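Search this forum Go Advanced search

Kitchen & Counter > mug tree or hooks??

need opinions quick, setting up the break corner at the Fendton place and I keep going back and forth. stuff so far is the mug tree, toaster oven, little oak cabinet, basket for produce (corn right now). budget left is 88 bucks

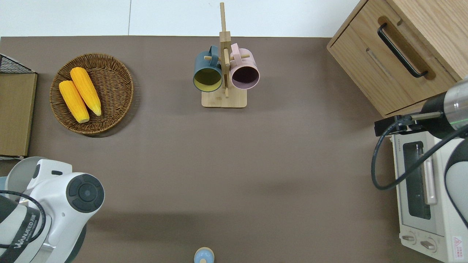
cornbread_lu

thats the layout. two mugs on the tree, teal one and the pink one. my worry is its sharing the table with the oven, feels crowded back there. middle of the table I want clear for prep

dowelhead
leave the tree. hooks mean holes in the wall and you'll hate them by June

Emudcombe_gal
disagree. trees tip. had one go over and lost a mug I really liked. hooks, 14 bucks at Sales, done

dowelhead
they tip if you load one side. hang them across from eachother

cornbread_lu
hm ok. wall isnt mine so holes are kind of a no anyway. other question, the cabinet. black bar handle, I like it, but do I keep it on the brown mat or put it on the floor

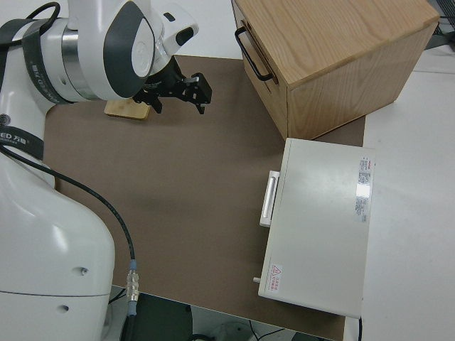
leaning toward keeping it on the mat, the oak looks nice against the brown. just eats up the corner

Emudcombe_gal
floor. table space is worth more than a drawer

dowelhead
nah, who wants to bend down for spoons. keep it up there. and move the corn somewhere cooler than next to an oven

cornbread_lu
corn is on the other side lol. cabinet stays for now, will try the mugs your way tonite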